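Cultari Blocks: Tabletop Arrangements of Colored Cubes

README, release notes and data card

Summary

Cultari Blocks is a collection of short records about plain colored cubes being placed, moved and grouped on a white table. It covers 2462 arrangements in the main set and 663 in the held-out set. The cubes come in red, blue and green. The table, the curtain behind it and the lighting are described below so that anyone who wants to repeat the work at home or in a classroom can get close to the same conditions.

The main set is called Moulin. The held-out set is called Windau. Both were put together at the Trirkgate room and use the same naming rules and the same notes format.

Last edited 18th November.

The table and the room

We wanted a background with as little going on as possible. The table is white and the curtain behind it is pale, so the cubes are the only strong color in most views. The curtain is hung straight and left alone between sessions. It picks up creases, mostly low down where it meets the table, and we do not iron them out. 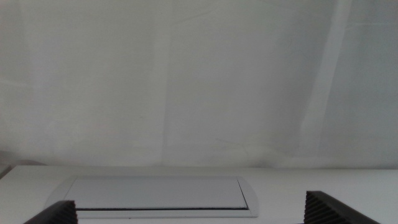 Placement notes use the back edge of the table as the main reference line. Distances are described in words ("near the back", "middle", "near the front") and not in units. The second reference is the cable-access box set into the tabletop, with its light gray lid and rounded frame. Cubes are never placed on the lid, and any arrangement where a cube ended up touching the frame is marked "box" in the notes column. If your table has no such box, a strip of pale tape in the same area will do for reading the notes.

The tabletop is wiped before a session but not between arrangements. Small marks build up on it. We left them in, and they are not labeled.

The blocks

All cubes are solid colors with no letters, numbers or pictures. They are handled a lot and they show it. Scuffs and specks on the faces are normal wear, and a cube is only retired when an edge is chipped enough that it no longer sits flat. Retired cubes are replaced with one of the same color, and the replacement is written in the session notes.

Color names are kept simple. Red is "red" even when the light makes it look closer to brick, and we do not record shades. Earlier drafts used longer names such as "dark red" and "tomato", which led to the same cube being listed twice. Those entries were merged in February. 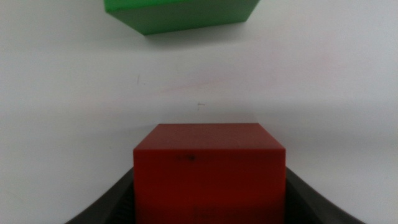

Cubes of the same color are not told apart. If an arrangement calls for two of one color, the notes give their positions and nothing else, so do not try to follow a single cube from one record to the next.

Kinds of arrangement

single: one cube moved from one part of the table to another
pair: two cubes brought side by side, faces touching
apart: two cubes that start together and are separated
row: three or more cubes in a line, left to right
stack: one cube on top of another
clear: all cubes taken off the table

Each record has one kind only. Where a session ran several kinds in a row, it was split at the point where the last cube came to rest. Stacks that fell are kept and marked "fell".

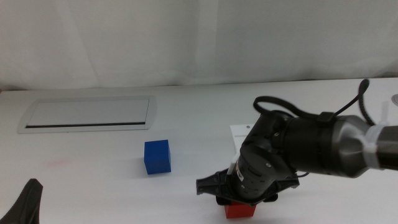 Blue cube on the open table, red cube near the front edge under the gripper.

Notes format

Each arrangement has one line in the notes file. The columns are record number, set name, kind, colors present, start positions, end positions and remarks. Left and right are given as seen facing the curtain. Empty remarks are left blank and should be read as "nothing to report".

There are 3847 lines in the notes file. This is more than the number of arrangements because repeated attempts get their own line under the same record number. Sort by record number first, then by line order.

Known problems

Record numbers above 3566 were assigned from a second list and do not follow on from the earlier ones. The gap is harmless.

Some rows are listed with the colors in the order they were placed instead of left to right. We have fixed the ones we found in Moulin. Windau has not been checked for this.

White and pale gray cubes were tried and dropped. They were too hard to see against the table.

Shadows vary with the time of day. Soft shadows beside a cube should not be read as a second object.

Using the set

Keep Windau separate if you plan to compare your results with anyone else's. Please report wrong colors or swapped positions by record number and include the line as it appears in the notes file.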